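The Long Work of Keeping a Country Road

Trirkcombe has 79 miles of public road and a road department of 21 people. For most of the past century, that ratio was considered generous. Winters were predictable, farm trucks were light, and a road that was resurfaced when a child started school would usually last until that child had graduated.

That arrangement no longer holds. Heavier vehicles now use the lanes between the town and the grain depot at Qudah, and the spring thaw arrives in several short bursts. Each cycle of freezing and thawing opens small gaps in the pavement, and each gap admits water to the gravel base underneath. Engineers have long held that water does more harm to a rural road than traffic does. 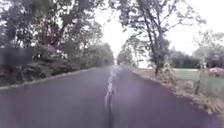 The department's answer has been to spend less on rebuilding and more on early care. Peiyu Ding, the county's road superintendent, began the change soon after taking office. Under the old system, the worst roads were repaired first, and by the time a crew reached them there was often little left to save. Ding reversed the order. Roads in fair condition now receive attention while the work is still cheap, and those already beyond repair are patched for safety until money for full replacement can be found.

The policy was not popular at first. Residents of Ornska Road, who had waited through two budget years for new pavement, asked why smoother roads were being treated ahead of their own. The county held a public meeting in July and published its full ranking of road conditions for the first time - a step that several neighboring counties have since taken.
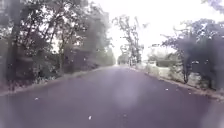
Drainage has proved the harder subject. Many of the ditches around Trirkcombe were dug by hand to serve fields that have since been sold, fenced or planted with trees. Leaves collect in them every fall. Where the ditch belongs to a private owner, the county may request that it be cleared but has limited power to require it. A cost-sharing plan named Pokon, after the stream that crosses the northern part of the county, now pays half the expense for any owner who agrees to a yearly inspection. 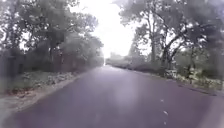

What Comes Next

The county board will consider a new road budget before winter. Ding has asked for a second ditching crew and for a small reserve to cover storm damage. The Pokon plan will also be reviewed, and owners who wish to join may apply at the road department office until the review is complete.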